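Workshop notebook, Mar 13, 2020
Back bench, Trerville. Entry by me, with additions from Biljana Bošković where marked BB.

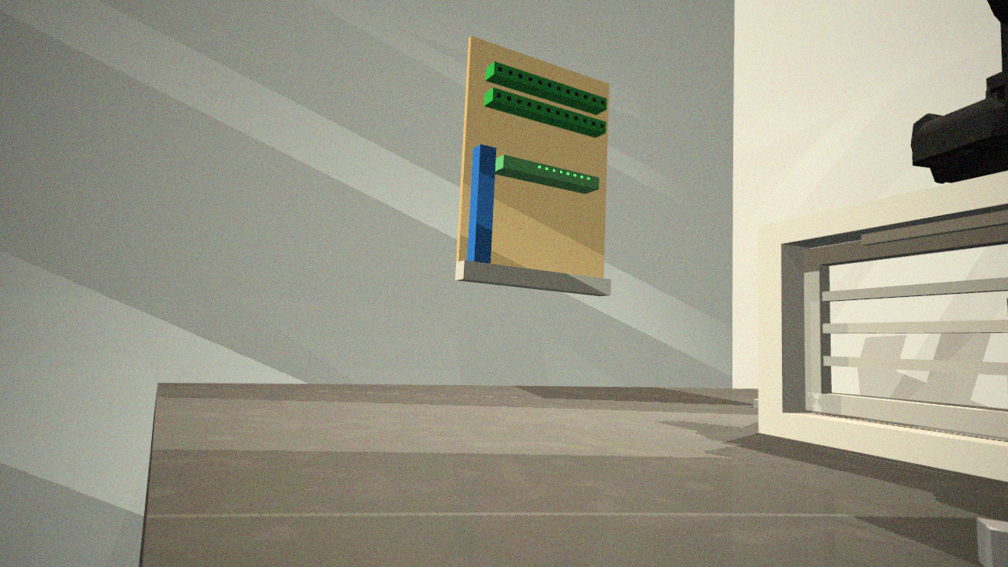

Where the city guide stands

I came in early to get a quiet hour with the Julteo guide before the phones started, and of course I spent most of it staring at the map and thinking about lunch. For anyone reading this who hasn't been following along, we're laying out the fold-out visitor guide to Trerville, the one that goes in the racks at the train station and the two hotels, and it has to be small enough to fit in a coat pocket. The old one wasn't. I carried it all last fall and it lived in my bag, folded wrong, until the corner with the river walk wore right through.

The folded size is settled (finally!). We're at 15 panels plus the cover, and the walking routes each get their own panel so you can hold one flat in your hand on a windy corner. I grew up in a town with a single stoplight and I still get turned around downtown, so I've appointed myself the official lost person for testing purposes.

Walk test, route 4

Biljana and I walked route 4 yesterday afternoon, starting at the Ionescu bakery and ending at the old Wukstead ferry landing. I'd drawn it as a nice gentle loop. Well, the gentle loop has a hill in it. I knew the hill was there, I've lived here long enough, but on paper it looks like nothing, and a visitor with a stroller is going to have words for us. We need some sort of slope mark. I tried little chevrons this morning and they look like birds.

Other things from the walk:
The stairs behind the library are closed on the river side. Route has to go around by the post office until further notice.
I had the streetcar stop on the wrong side of the street. Embarrassing, as I get off there every day.
The bench by the landing deserves a mention. We sat for a good long while with our rolls and watched the water and talked about her sister's wedding, and if that isn't what a visitor's afternoon should be, I don't know what is.
Total steps on my counter between the bakery and the streetcar stop came to 1073, which seems a pleasant distance before a person wants to sit down.

BB: I would move the start to the square. People arrive at the square. They don't arrive at a bakery, however much you would like them to.

She's right, and I'll move it, but the bakery is staying on the panel.

Paper and ink

Ran 341 sheets of the uncoated stock on Wednesday to see how the blue holds up. It dries a shade duller than on the proof, though I like it better, it looks more like our river does in November. The fold cracks a little if you go against the grain. Going with the grain it's lovely and soft, so the whole layout has to be turned a quarter turn on the sheet. I redid the imposition before lunch and then had to redo it again after, having put the cover upside down.

The neighborhood blurbs are still too long. I wrote four paragraphs on the east side and there's room for five lines. Every time I cut something I remember the smell of the place on a Saturday and put half of it back in. BB has offered to do the cutting and I have accepted.

To do

Slope mark that doesn't look like birds.
Move route 4 start to the square, fix streetcar stop.
Ask the station how deep the rack pockets are. I measured once and lost the note.
Type size for street names: BB wants it up half a point, and after reading it outside at dusk so do I.
Second fold test with the layout turned, Monday if the cutter is free.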